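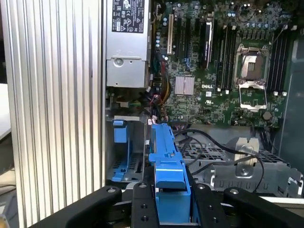 La pince tient un support de disque en plastique bleu, au-dessus de l'ordinateur ouvert.

Un robot qui monte un ordinateur : le projet du club Turus

Le club de robotique Turus réunit des élèves de 9 à 13 ans. Son projet de l'année s'appelle Fallberg. Il consiste à programmer un bras robotisé pour qu'il mette en place les pièces d'un ordinateur de bureau. Cette page explique les mots à connaître et la méthode de travail.

Les pièces de l'ordinateur

La carte mère est la grande plaque verte. Toutes les autres pièces y sont reliées, directement ou par des câbles.
Le processeur effectue les calculs. C'est un petit carré plat qui se pose dans un logement appelé socket. Un cadre en métal se rabat ensuite dessus pour le maintenir.
La barrette de mémoire est une plaquette longue et mince. Elle s'enfonce dans une fente noire, à côté du socket.
Le disque dur conserve les fichiers quand l'ordinateur est éteint. Un modèle de 3,5 pouces pèse souvent plusieurs centaines de grammes ; celui du projet est compté pour 700 grammes, support compris.
L'alimentation est le boîtier métallique qui distribue le courant. Pendant les séances, l'ordinateur n'est jamais branché.
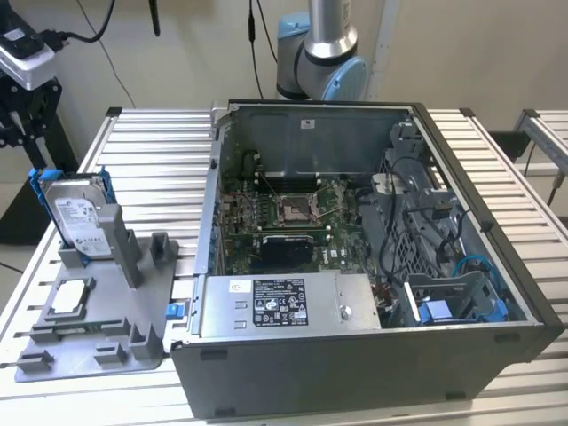 Noltley, février

Le disque dur attend debout dans le plateau gris, à gauche de la tour. Il est déjà monté dans son support bleu. Le processeur est posé devant lui, dans un creux à sa taille. Ce plateau a été fabriqué avec une imprimante 3D. On l'appelle un gabarit : il donne à chaque pièce une place fixe, connue du programme.

Pourquoi une place fixe ?

Un bras robotisé se déplace vers des coordonnées, c'est-à-dire des nombres qui indiquent une position. Si une pièce est décalée de 2 millimètres, la pince peut se refermer à côté. Avec le gabarit, les nombres restent les mêmes d'un essai à l'autre.

Les étapes d'un mouvement

Le programme du disque dur comporte cinq étapes.
1. Placer la pince au-dessus du gabarit.
2. Descendre, puis serrer le support.
3. Remonter assez haut pour ne pas heurter la tour.
4. Orienter le disque face à son emplacement.
5. Descendre lentement, puis ouvrir la pince.

Loan Nông, 12 ans, a écrit l'étape 4. Sa première version passait trop près du bord du boîtier. Elle a ajouté un point de passage, c'est-à-dire une position intermédiaire que le bras doit atteindre avant de continuer. Le programme complet compte maintenant 420 lignes.

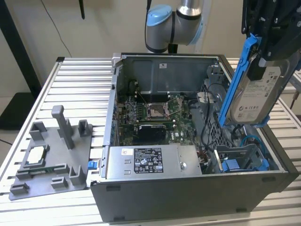 Le disque dur et son support bleu, tenus par la pince au-dessus de la tour.

Le carnet d'essais

Chaque essai est noté dans un carnet : numéro, pièce, vitesse, résultat. Le carnet contient presque 957 lignes. Un essai raté est noté comme les autres, avec la position du bras au moment de l'arrêt. Vinh Ngô, animateur du club, relit ces notes avec les élèves avant toute modification du programme.

Règles de sécurité

Les mains restent hors de la zone du bras quand il est sous tension. Un élève se tient près du bouton d'arrêt d'urgence. Les cheveux longs sont attachés. Le processeur se prend par les côtés, sans toucher les contacts.

Petit lexique

Pince : outil fixé au bout du bras, qui serre et relâche.
Gabarit : plateau qui maintient les pièces à leur place.
Socket : logement du processeur sur la carte mère.
Point de passage : position intermédiaire dans un trajet.

Les inscriptions se font à l'accueil de la salle Dương, à partir de 16 h 30.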